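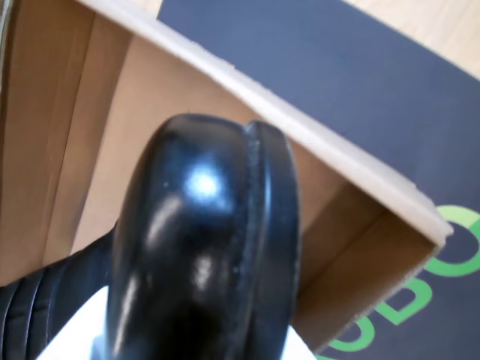
Paterson Extends Secondhand Uniform Program to All Public Schools

PATERSON, August 2021. Families with children in any Paterson public school will be able to collect free secondhand uniforms before classes resume in September, the district's Office of Family Services announced. The program was previously limited to elementary schools.

The district received 3,553 donated items during the summer collection, including shirts, pants, skirts, sweaters and school shoes. Of these, 1,393 have been sorted by size and moved to the distribution room at the Lotus Avenue annex. The remaining items will be released in stages as sorting continues.

"Parents of older students have asked us for this for several years," said Deepak Mishra, director of family services. "A middle school student can outgrow a full set of clothes between October and spring break, and the cost falls on the household each time."

Last year 448 families used the program. The office expects around 800 to register under the new rules.

Registration is open to any household with a child enrolled in the district. Proof of income is not required. Each student may receive two tops, two bottoms, one sweater and one pair of shoes, subject to available sizes. Families who need a particular size that is not in stock may leave their details with the office and will be contacted by phone.

Clothing donations will be accepted at the annex until the end of September. Items should be washed, with names removed from labels. The office is especially short of boys' pants in waist sizes 30 and above. Winter coats are handled by a separate program and should not be left at the annex.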